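Folding still the hard part for home robots, Heleck says

Brokstead, Wed 18 March

The company Heleck, which develops software for household robots, has published the first results of its work on laundry. The short answer to the question many readers send us, can a machine fold my shirts, is still "not very well".

The training is done on ordinary beds, with tools that people hold in the hand.
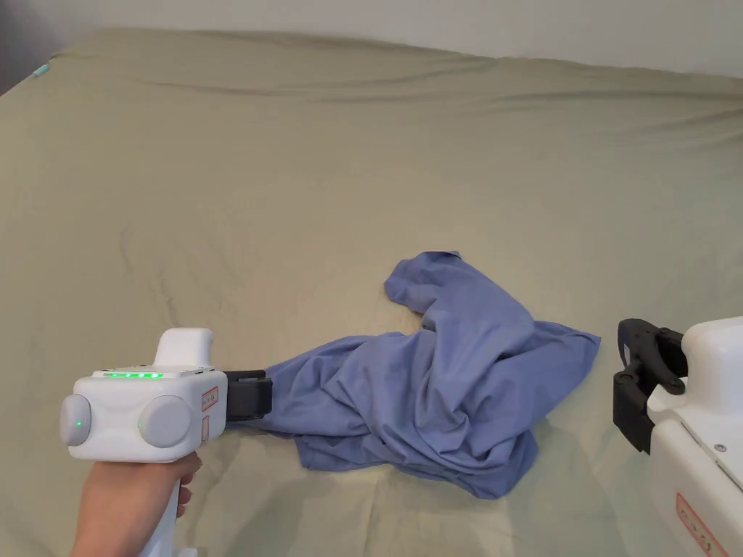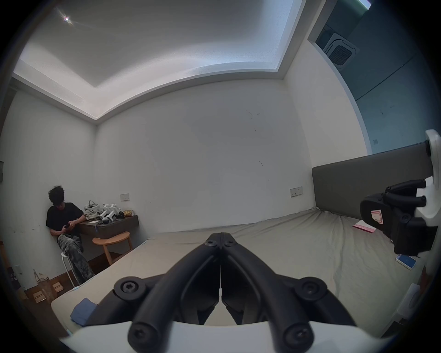

What the numbers say

For the report, Heleck collected 462 folding attempts that were made by people with hand-held grippers. From these attempts the software learned how to move two arms. After that, the arms received 300 pieces of clothing, one after another, and had to fold each piece on a flat surface with no help.

Towels and pillowcases went well. Shirts did not. When a shirt was already flat, the arms folded it in an acceptable way in most cases. When the shirt was in a heap, they finished only 37 percent of the attempts. Heleck counts an attempt as finished if the sleeves are inside and the piece can be put on a shelf without falling open.

"The fold is not our biggest problem. Our biggest problem is to find the corner," said Themba Ngcobo, who leads the laundry work at Heleck. "A person feels with two fingers that there are two layers. Our system sees only the top one, and then it takes both, or it takes the sleeve."

Speed is another weak point. The arms had a limit of 20 minutes for each piece, and several shirts used all of it. Mr. Ngcobo said that customers would accept a slow machine if it works while they are out of the house, but they would not accept one that stops in the middle and waits for them.

Shops are interested too

The clothing chain Pliswood wants to try the same system in the back room of its store in Ntuli. There the task is a little easier, as the pieces are new and come in known sizes. The staff would still put the shirts on the shelves by hand. The trial is planned for September and will start with T-shirts in one size.

Pliswood did not say how much it will pay for the trial. A store manager told us that returned clothes are the work her team likes least, and that she would be happy to give away even a part of it.

Heleck has no date for a home product. The next report will cover socks and fitted sheets.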